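4. Protocolo de captura y criterios de admisión

4.1. Alcance de las reglas

Las reglas que se exponen en esta sección regulan la recogida de demostraciones de manipulación con pinzas de mano, es decir, con efectores que el operador sostiene directamente y cuya trayectoria se recupera a partir de marcadores fiduciales. El protocolo, denominado Onow en adelante, se redactó para el corpus Bullitis y se aplicó sin modificaciones en las dos sedes de captura, Clitlow y Wanigasekara. Se revisó en mayo, tras la fase piloto, y la versión vigente consta de 23 reglas: unas son de obligado cumplimiento y su infracción invalida el episodio; las restantes son recomendaciones cuyo incumplimiento se anota en los metadatos.

Las normas de seguridad para robots industriales ofrecen una orientación limitada en este caso. Durante la captura no hay un manipulador motorizado que comparta el espacio con el operador, de modo que los riesgos principales son los propios de cualquier puesto de trabajo - tropiezos, posturas forzadas, fatiga - y los que afectan a la validez de los datos. Onow trata ambos grupos en un mismo documento, dado que en la fase piloto las causas coincidían con frecuencia: un suelo mal despejado obliga al operador a corregir el paso y esa corrección queda registrada en la trayectoria.

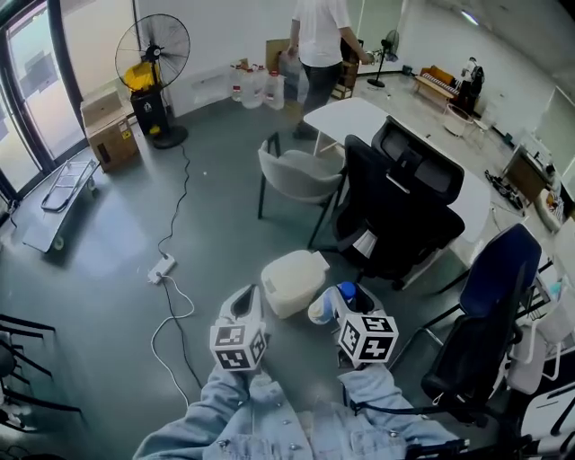
Figura 4. Demostración con dos pinzas de mano sobre un recipiente apoyado en el suelo.

La regla 7 establece la zona de trabajo y la separa de la zona de tránsito. Se define como el área que el operador puede alcanzar con ambas pinzas sin desplazar los pies, ampliada con un margen de 25 cm en todo su contorno. En tareas a ras de suelo el margen se mide sobre el pavimento y se aplica también al cableado. En la configuración de la Figura 4, una regleta blanca descansa en el suelo y de ella sale un cable que pasa junto al brazo izquierdo del operador; para disposiciones de este tipo, la regla exige desviar el cable por fuera del margen o fijarlo con cinta en todo el tramo que lo atraviese. Un cable fijado se admite como elemento del entorno, mientras que uno suelto obliga a detener la serie hasta su corrección.

La regla 9 se refiere a los marcadores. Cada pinza lleva un cubo con patrones en blanco y negro, y al menos una cara de cada cubo debe permanecer detectable durante la fase de contacto. Se toleran pérdidas de detección breves siempre que no coincidan con el cierre o la apertura de los dedos. El operador no debe girar la muñeca de forma artificial para favorecer la detección. Si la tarea no puede completarse con naturalidad sin ocultar ambos cubos, se modifica la posición inicial de los objetos.

4.2. Personas ajenas a la demostración

La presencia de terceros en el local se permite bajo dos condiciones: que permanezcan fuera de la zona de trabajo y que hayan firmado el consentimiento de imagen. La segunda se exige aunque la persona aparezca de espaldas o a distancia, como ocurre con el hombre de camiseta blanca situado al fondo en la Figura 4. El anonimizado posterior de los rostros no sustituye al consentimiento.

4.3. Verificación

Antes de cada serie el supervisor de sede cumplimenta una lista de comprobación y, al terminar, se extrae una muestra de 100 episodios para su revisión manual. Dos revisores independientes evalúan cada episodio frente a las reglas obligatorias; las discrepancias se resuelven por consenso y quedan documentadas. En la primera ronda completa se admitieron 81 episodios de la muestra. Los rechazos se concentraron en las reglas 7 y 9, por lo que ambas pasaron a comprobarse también a mitad de serie. Los episodios rechazados se conservan en una partición separada, con el código de la regla infringida, y no se utilizan en los entrenamientos descritos en la sección 5.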